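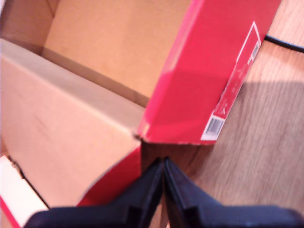 Figure 7.1 A two-fingered gripper at an open shoebox. The label is on the red end panel, and one corner of the box is torn.

Chapter 7
Who Opens the Box?

Every warehouse has a job that the planning documents cover in one line. At Prodimgate, a returns center for shoes and small household goods, the line read "Open and inspect." It took up less room on the page than the paragraph on parking.

The people at the returns benches could have filled that line out a little. Opening and inspecting meant slitting tape without slitting the shoes. It meant knowing that a lid that won't lift has probably been glued by a customer with strong feelings. It meant deciding whether a torn corner made a box unsellable or merely ugly, and the rule on that point changed with whoever was supervising the shift.

When management bought its first robot cell from a supplier called Tendel, the goal was 318 boxes per shift. A good worker at the time handled 184 and complained through most of them. The gap looked wonderful on a slide. In the first month the cell averaged 90.

The fingers worked fine. They closed when told to and opened when told to, which put them ahead of several doors in the building. The trouble was cardboard. A new shoebox is a tidy object with flat walls and square corners. A returned shoebox has been through two delivery trucks and a hallway closet, and its walls lean whichever way they like. Engineers call this "variation in the incoming material." The bench workers had a shorter word for it.

So the work changed shape. Four of the six bench jobs became two bench jobs, one "cell attendant" and one "exception handler," a title that came with a vest and no raise. The exception handler took whatever the robot refused. As the robot got better at the easy boxes, her pile filled up with crushed, soaked and mysteriously heavy ones. Her day used to include a fair number of boxes with nothing wrong with them, and she had never thought of those as rest until they were gone.

Researchers at the Brison workshop on warehouse labor gave this pattern a name, the leftover job. We will meet it again in the Rutkowska bakery case in Section 7.4, where the leftovers are edible.

In this chapter you will look at how tasks get divided between people and machines, who does the dividing, and what ends up in the pile that neither side asked for. Section 7.1 covers task analysis, or how one line in a plan turns into forty steps on the floor. Section 7.2 deals with pace and who sets it. Section 7.3 takes up pay and job titles, including the vest.

Before You Read
Think of a job you have done, paid or not. Write down the part of it that you would hand to a machine tomorrow. Then write down what your day would look like if you did only the rest. Keep the page, as you will need it for the exercise at the end of Section 7.2.

Key terms: cell, cycle time, exception, leftover job, task analysis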